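Tips for Handing Small Hardware Between Two Arms

These notes come from four weeks with the Brilthorpe two-arm bench kit and the Zikwood soft finger set, which is sold separately. Bienvenido Umali wrote the original version for our workshop page in September. Prices and settings have been updated.

1. Fit the soft fingers to both arms

The Zikwood fingers are yellow foam with a lattice of rectangular pockets. Mixing them with the hard fingers from the base kit gives uneven pinch on thin parts, and the part rolls toward the softer side. Buy two pairs. Hooks, split rings and short lengths of chain are the parts we had most trouble with before the change.

2. Take thin wire in the center seam

Close the pads on the shank and leave the loop standing clear above the foam. The second arm then has something to aim at. Bring it in at an angle with its fingers slightly open and the tips pointing at the hook. A square approach puts the two housings too close together. 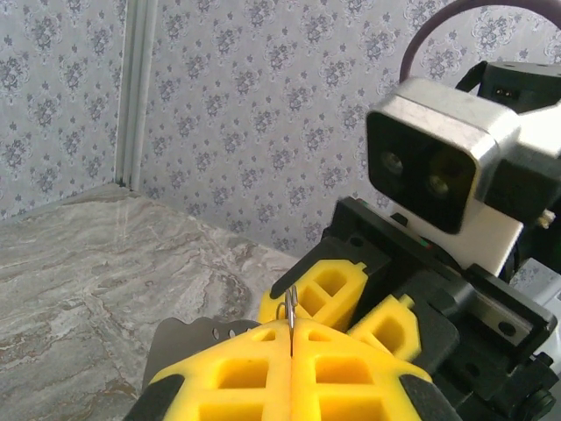

3. Set grip force before speed

The kit's force setting has no units. The default is 600, too high for foam on wire. We run 400 on both arms for anything thinner than a pencil lead. After changing it, restart the controller; the new value is not picked up otherwise. Leave speed at the lowest step until ten handovers in a row go through without a drop.

4. Make the handover low

Keep the meeting point near the center of the table and let the part hang just above the surface. A dropped ring from that height stays close to where it fell. From higher up it bounces, and a split ring can end up under the rail.
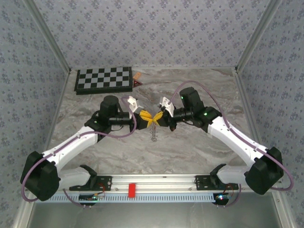

The order of release matters more than the height. Close the receiving arm, wait half a second, then open the giving arm. The stock program does both at once. Tannous sells a replacement script with the wait built in, but the same line can be added by hand in the sequence editor.

5. Cables

Leave enough slack for a full wrist turn and check it with the power off. Tie the cable near the shoulder, never at the wrist.

6. Cleaning the foam

Damp cloth, no solvent. Plakness pad cleaner left ours tacky for a day – fine for cardboard, bad for wire, which sticks on release.

Cost and verdict

The base kit was $2339. With two pairs of fingers, the rail upgrade and shipping, the total came to $3815. The arms repeat well and the rail bolts down without shims. The manual is poor on grip settings and the sequence editor loses unsaved work if the window is closed. Buy the fingers at the same time as the kit; shipping them alone took nine days.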